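Boarding house news: Zudside reopens after the winter works

Zudside, the smaller of the two boarding houses at Baltanport International School, took its pupils back in February after a term in which they were spread between Findley House and host families in the town. There are 33 boarders in the house at present, from Year 7 up to the sixth form, and room for five more from September.

The works took longer than planned. The original contract covered the roof above the east corridor and the replacement of the hot water system. Once the ceilings were down, the contractor found that the wiring on the top floor also needed to be renewed, and the governors agreed to have it done while the rooms were empty. The study bedrooms have been repainted and each now has a reading lamp and two sockets beside the bed. The showers on the first floor have been retiled. The common room is unchanged apart from the carpet, and the piano is back in its old place by the window, although it still has to be tuned.

Umesh Garg, who moved from Findley to take over as housemaster of Zudside, thanked the host families in his letter to parents. Many of them took in a pupil for the whole of the autumn term at short notice, and several have asked to stay in touch. A supper for host families will be held in the dining hall before the Easter break. Invitations will go out by post.

"The younger ones had got used to home cooking and their own front door key," Mr Garg wrote. "It took a week or so for the house to feel like a house again. The older pupils were a great help with that, and I would like their parents to know it."

Changes to the daily routine

Supervised prep now starts at 5.30 pm for Years 7 to 9, half an hour earlier than before. Supper follows at 7 pm. Pupils in Year 10 and above work in their own rooms or in the library, which stays open until 9 pm on school nights. Telephones are handed in at 8 pm by the younger boarders and returned at breakfast. Parents who need to reach a child after that time should ring the house office, where a member of staff is on duty all night.

Weekend leave forms should reach the office two days before departure. A message from a pupil's own telephone cannot be accepted as permission. For pupils travelling by air or by the evening ferry, please include the flight or sailing number so that the school minibus can be booked.

Laundry and clothing

The house laundry is running again and collects twice a week. Every item sent to it must carry a name label, sewn in if possible, as ironed labels tend to come off after a few washes. A large number of unnamed socks and towels came back from Findley at the end of last term and are in the boxes outside Matron's room. Anything left at half-term will go to the second-hand shop.

Casual clothes may be worn after supper and at weekends. Please send enough warm layers. The new heating is better than the old, but the walk across to the dining hall is exposed and the wind off the harbour can be strong well into spring.

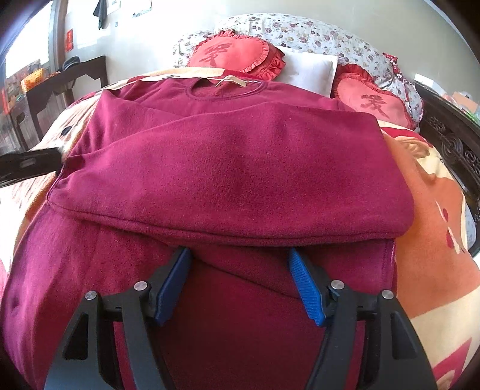 Warm tops are useful for evenings and weekends. Please label them before they are packed.

There is limited storage in the bedrooms, and suitcases are kept in the basement during term. We ask families to send one large case and one small bag only. Bedding is provided by the school. Pupils may bring their own duvet cover if they wish, in the single size.

The Kanaujia Award

Applications are open for the Kanaujia Award, which supports boarders who wish to spend part of the summer on a language course abroad. The award was set up by a family with three former pupils of the school and is worth 800 euros. It may be used for fees, travel or lodging. Candidates must be in Year 11 or Year 12 and should write one page, in the language they intend to study, saying where they would like to go and what they hope to do there. A teacher's reference is also needed.

Last year's award went to a Year 12 pupil who spent three weeks improving her Portuguese in Coimbra. She will speak about the course at a lunchtime meeting in the library, and anyone thinking of applying is encouraged to attend. Forms are available from the languages office.

Places for September

Families who would like a boarding place for the next school year should tell the admissions office before the end of the spring term. Brothers and sisters of current boarders are considered first, followed by day pupils who wish to move to full or weekly boarding. Weekly boarders go home after lessons at the end of the week and return in the evening before school starts again. The fee for weekly boarding is set out in the schedule sent to parents with the January accounts.

Visits to Zudside can be arranged during the school day. Prospective boarders are welcome to stay for supper and prep, and a short trial stay can be offered when a bed is free. Requests should be made to the house office, giving the child's present year group, any dietary needs and the name of the adult who will collect them.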